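Notebook, November, chores bench

Started 2 pm. Carrying on with the question Josiane Besnard put to us at Dilteck: is the arm any use yet for ordinary household pick-ups, the sort of thing a person does on the way past with one hand? Today was long-handled plastic items on bedroom furniture. Arm is the same as last week, two black fingers, wrist camera on. Honden planner, default grasp settings, no marker stickers on anything.

Handles are harder than boxes. A box gives you two flat faces and the planner is happy. A handle lying at an angle across a cabinet top wants the wrist turned to match, and it has to come down close to a polished surface without scraping it. Pale plastic on glossy wood is also poor for the depth estimate, and a strong shadow can get read as part of the object. I now check the proposed grasp against the colour view before letting it close. That slows everything down but saves the varnish.

Approach with the fingers open wide:

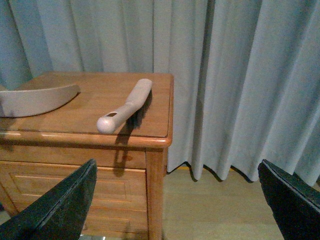 Siobhán Hanrahan thinks I'm being too kind to it. Her note on the draft: "A person doesn't check the shadow first. If you have to approve each grasp then you're still doing the chore, just from a chair." Fair enough. I'll log approvals as labour from now on, in their own column, and the summary for Plusura will show both times.

Tally for the afternoon, for what it's worth: 62 attempts over 2 hours, up to 5 of them stopped by me before contact. I haven't sorted the rest into clean picks and slips yet, so no success rate goes in here. I also want the slips split by cause. A handle rotating between the fingers is a different problem from the fingers closing in the wrong spot, and at the moment the log lumps them together.

Grip force left alone. Tempting to turn it up for the wide-ended pieces, where the weight sits well forward of the fingers, but then we'd be tuning for one object and Royer's old numbers would be no use for comparison. 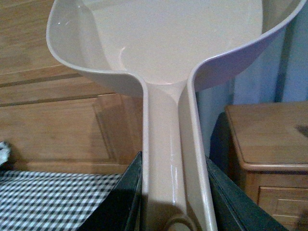 Scoop, handle held between both fingers.

My view at the moment: picking up one known item from a clear top is close to usable. Tidying a room is a long way off. It has no idea where anything belongs, and I'm still typing in the put-down spot by hand.

To do: split the slip log, add the approvals column, try a darker handle on the same wood, ask Josiane whether she wants floor pick-ups included.

Dilteck workshop notebook | Internal use, please ask before copying | Back to top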